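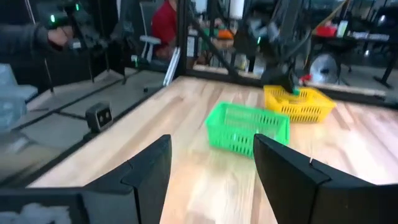 Tidy-up task stalls at the handover and then reports success. This is on the two-arm cell at our Lornport shop, Kundance controller, Nigatu task software, current release as of September. The job is the one your sales page calls "everyday tidying": take things out of one basket, put them in the other, stop. The green basket is the near one, right in front of the fingertips of the left arm (your naming; that's the arm this wrist camera rides on), and the yellow one is behind it and off to the right, where the other arm is reaching in. Both are set down at an angle, which I mention because the last person I talked to on your help line asked me to square them up, and I'd like to get that suggestion out of the way early. My kids have never once set a basket down square. I assume your other customers have kids, or coworkers.

Ticket 2448
Opened by: shop lead, Lornport
Severity: I picked "Moderate." There was no choice for "Embarrassing."

What I expected
Right arm picks an item out of yellow, brings it to the middle, left arm takes it, left arm lowers it into green. Repeat until yellow is empty. Report done.

What I got
Right arm picks an item out of yellow. Brings it to the middle. Left arm opens its fingers and waits. Right arm also waits. They stay like that, like two people at a door saying "no, after you," until the timer runs out at 15 seconds. Then the right arm puts the item back in yellow, very gently, and the screen says TASK COMPLETE with the little check mark.

It does this on soft things: dish towels, work gloves, a knit hat. Hard things mostly go across fine. A tape measure went over on the first try and I admit I clapped.

How to reproduce
Load the tidy-up task with default settings. Put a folded dish towel in the yellow basket. Press start. Get a coffee.

Already tried
Power cycle, both arms.
Recalibrated the wrist cameras from the setup menu. Passed.
Swapped which basket was the source. Same stall, other direction.
Changed the towel. We have several towels and it is impartial.
Drove the arms by hand with the leader controller and did the handover that way. Works. Takes me longer than it would take to do it with my own hands and I dropped one glove, but it works, so I don't think it's the motors.

Reply from support, first line
Thanks for the detailed report. Please confirm that both baskets are within the marked work area and that they are parallel to the front edge of the table. Please also attach the task log.

Our reply
Within the work area, yes. Parallel, see paragraph one. I squared them up anyway, took one for the team, and ran the towel again. Stalled at the same spot. Log attached. Please note the lines that read "object transferred: yes," which I would dispute.

Reply from support, first line
Thank you. We see the success flag being set on timeout. Can you tell us the grip force threshold on each arm? Settings, Grippers, Advanced.

Our reply
Both are at 465. I don't know what it's 465 of. The screen doesn't say and the manual says "units," which I enjoyed. I've never touched it, so that would be how it came.

Internal note, left on by accident or maybe on purpose
Looks like the giver waits for the receiver to report a firm grip before it lets go. Towel compresses, receiver never hits threshold, giver never releases. Flag is a separate bug. Passing to Pak-hei Lu.

Reply from Pak-hei Lu, second line
Hi, I've taken over this ticket. You found two problems and I'll take them one at a time.

The stall: the receiving arm decides it is holding something when the force on its fingers goes past that 465 figure. A tape measure gets there right away. A towel squashes and keeps squashing, and the fingers reach the end of the move without ever pushing back hard enough. The giving arm is waiting for a yes that isn't coming. Lowering the threshold helps with towels but then the receiver will say yes to things it has barely touched, and you'll start dropping the hard items. I would still like you to try it so we have the numbers from your cell.

The check mark: the task counts itself complete when both arms are home and neither reports an error. Waiting is not an error. Putting the item back is not an error either. I agree with you that it should be.

Please set the receiver to half of what it is now, leave the giver alone, and run whatever you normally run.

Our reply
Did that. Couldn't enter a half so I rounded down.

Towels: went across. I want that on record. The first one landed in the green basket with a corner hanging over the side, and the arm went back to check on it, looked at it for a bit, and left it. I've done the same thing myself.

Gloves: one of the pair crossed and the other one stalled. I ran them again and it was the other one that stalled. I don't have a theory.

Knit hat: crossed, then stuck to the finger on the way out of the basket and came back up with it. The arm then carried the hat around for the rest of the run. Reported complete.

Tape measure: dropped on the table between the baskets, as you said it would be. Also reported complete.

So we've moved the trouble from the soft pile to the hard pile. In fairness the towels are the bulk of it here. We run a small repair bench and there's a basket of clean rags and a basket of rags somebody needs to look at, and the whole reason we put a machine on it was that it's the chore everyone in the building will walk past. I had hoped to walk past it too.

Reply from Pak-hei Lu
That's useful, thank you, including the hat. Two changes for you to load, in this order.

First, a patch for the handover. The receiver will no longer go by force alone. It will close, then the giver will pull back very slightly, and if the receiver feels a tug it counts as held. It's what you do when you hand someone a bag and don't quite let go yet. Put both thresholds back to the default before you install it.

Second, a check at the end. The near camera takes a look into the source basket before the task is allowed to say it's complete. If it sees something, you'll get ITEMS REMAIN in place of the check mark. This one is rougher. It will sometimes take the mesh pattern of a basket for an item, more so with strong light through the slots.

I don't have a fix for things sticking to the fingers. Are the finger faces clean?

Our reply
The fingers are clean. I wiped them down anyway. Knit snags on the little ridges along the top, as far as I can tell from holding the hat up against them, so it may be a hat problem.

Loaded the first patch. The tug is a nice touch and the shop has been imitating it all afternoon with the mugs. Ran towels and gloves with the baskets crooked the way we leave them. Everything crossed except one glove that was inside out. Tape measure crossed. Screwdriver crossed handle first.

Loaded the second patch. It now says ITEMS REMAIN on an empty yellow basket, most reliably a little after three, when the sun comes in low. I'd still call that better. A machine that thinks there's more work to do is a new experience for this shop – I don't want to discourage it.

Speed, while I have you: the brochure says the arms are rated for 3000 handovers between services. At the rate this one folds its hands and thinks, I expect to retire first. Is there a setting?

Reply from Pak-hei Lu
There is a speed setting, but please leave it where it is until the tug check has some hours on it. It needs the giver to be nearly still, and at higher speed the arm is still shaking a bit when it pulls. You'd be back to dropped tape measures.

For the false ITEMS REMAIN, lay a plain sheet of paper in the bottom of the yellow basket. It covers the slots from inside and gives the camera something dull to look at. We're training on more baskets under more kinds of light, and the next Nigatu build should need the paper less.

If you have the Warkau soft finger pads from the accessory kit, try them on the hat. They're smooth along the top.

Our reply
Paper is in. False alarms stopped, except that it picked up the paper once and put it in green. I've taped it down.

No Warkau pads in our kit, there's an empty slot in the foam where they would go. Please send a set if that's something you can do from there. Meanwhile the hat has gone back to being put away by its owner.

Where we are: we let it run the rag basket through lunch with someone in earshot, and it gets most of the way. I go over and turn out the inside-out gloves first, and pick up whatever's left afterward. My guess is I'm saving a few minutes and spending them on this ticket.

Status: Open, waiting on parts
Linked: Handover timeout sets success flag (fixed in next build); End check fooled by basket mesh (in progress); Finger ridges snag knit fabric (new)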